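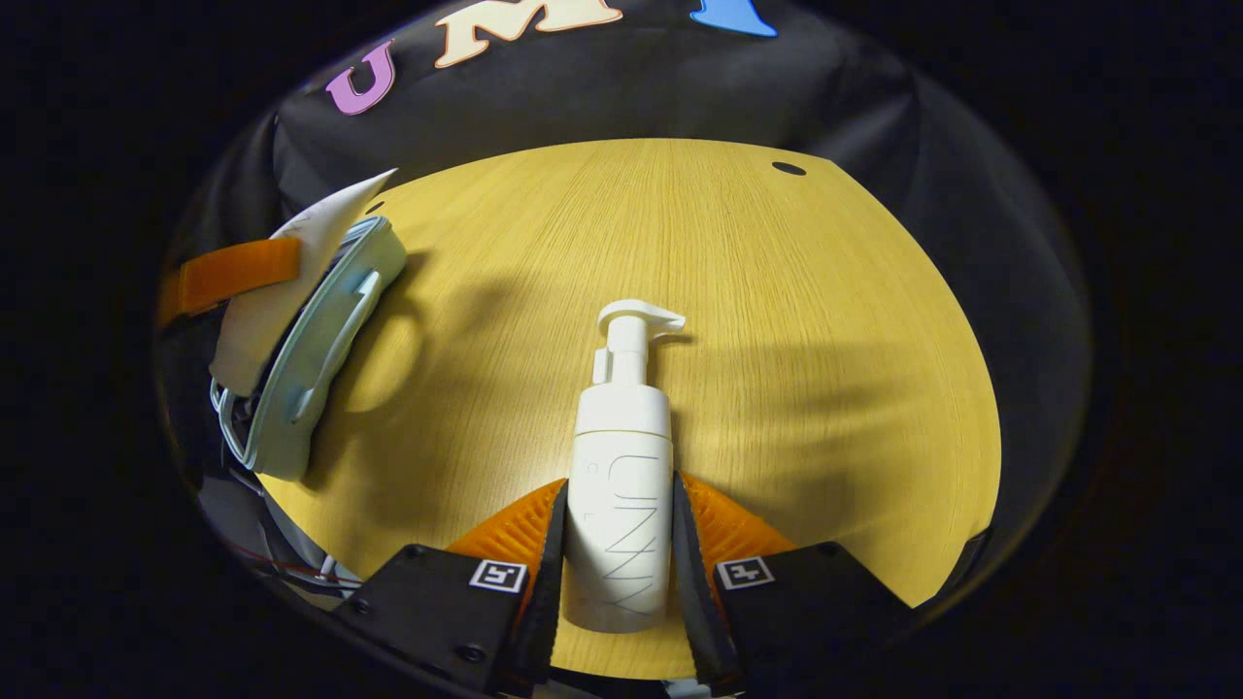

Refill trial for pump bottles extended to a second wash-house

The Jonholm site will move all of its hand soap and shampoo to refillable pump bottles from April, after a trial at the Mikar wash-house showed that most pumps can be kept in service well past the point at which they are normally thrown away. The operator, Fason, has published a short technical note on the results.

The trial covered 541 bottles, all of the 300 ml size, placed at basins and in shower cubicles. Each bottle was given a number on the base and logged every time it came back for filling. A bottle was withdrawn if the body leaked, if the pump failed to return after a full stroke, or if the dose moved outside the permitted range. Labels were not taken into account, and a bottle with a worn print stayed in use.

Of the total, 27 were withdrawn before the end of the trial. Most of the faults were in the pump and not in the body. The commonest was dried product in the spout, which raises the force needed to push the head down and can leave the piston stuck at the bottom of its travel. Flushing with warm water cleared the blockage in many cases, and those bottles went back into use and were not counted as failures.

"The body of a pump bottle will outlast several pumps if it is left alone," said Rigoberto Ñahui, who ran the trial for Fason. "What wears is the valve seat and the spring. We had assumed the thread would go first, and we were wrong about that."

How the pumps wear

A standard lotion pump has a ball or flap valve at the foot of the housing, a piston on a hollow stem, and a return spring. On the down stroke the lower valve closes and the product is forced up the stem. On the up stroke the lower valve opens and the chamber refills through the dip tube. If the lower valve does not seat properly, part of the dose runs back into the bottle and the user has to press again.

The note describes this as loss of prime. It was seen more often with thin liquid soap than with shampoo, which is thicker and tends to seal small gaps. Fine grit in the bulk container made it worse. A mesh strainer was fitted to the filling line partway through the trial, and the rate of complaints fell afterwards, although the note does not claim the strainer was the only cause. The bulk supplier was changed in the same period.

The dip tube also gave trouble. Tubes cut square at the end can sit flat against the base and choke the flow when the level is low. Tubes cut at an angle do not. Replacement pumps are now ordered with an angled cut, and the tube is trimmed to leave a gap of 4 mm above the base.

Cleaning between fills

Topping up is no longer allowed at either site. A bottle that is part full is emptied, rinsed, washed, dried upside down on a rack and only then refilled. The change was made after early samples from topped-up bottles showed more bacteria than samples from bottles filled from dry. The difference was small for shampoo and larger for the mild hand soap, which contains less preservative.

Washing is done by hand with a bottle brush. A dishwasher was tried and dropped - the bodies came through well enough, but the pumps held water in the chamber and took more than a day to dry. Pumps are now flushed separately, first with warm water and then with a weak disinfectant, and are worked by hand until no liquid comes out.

Staff at Mikar reported that drying space was the main limit on how many bottles could be handled in a shift. A second rack was added above the sink. Jonholm has a larger back room and will start with fixed racks along one wall.

Cost

Fason has not released full figures. The note says that the saving on bottles was largely offset by labour in the first months, and that the balance improved once filling was moved to a single session in the early morning. Before that, bottles had been filled one at a time as they ran out, with the bulk container opened and closed on each occasion.

Spare pumps will be bought from Salgado, which supplies the neck size already in use. Pumps from two other makers were tested and fitted the thread, but one gave a larger dose and the other had a collar that worked loose. Mixing pumps is now ruled out in the site instructions, as a change in dose upsets the refill schedule.

Fixed wall dispensers were considered as an alternative. They hold more and are harder to remove, but the tiled walls at Jonholm would have to be drilled, and the waterproof layer behind the tiles is old. The note leaves the question open until the shower area is next refitted.

What changes for users

Bathers at Jonholm should notice little difference. Bottles will stay in the same places, and the soap and shampoo are unchanged. Any bottle that does not pump properly can be handed in at the desk or left in the marked tray by the exit. Users are asked not to unscrew the heads or add water to an empty bottle - diluted product has to be thrown away, along with anything left in the tube.

Numbered bottles will continue to be logged at both sites. A further note on pump life is planned once the Jonholm bottles have been through the same number of fills as those at Mikar.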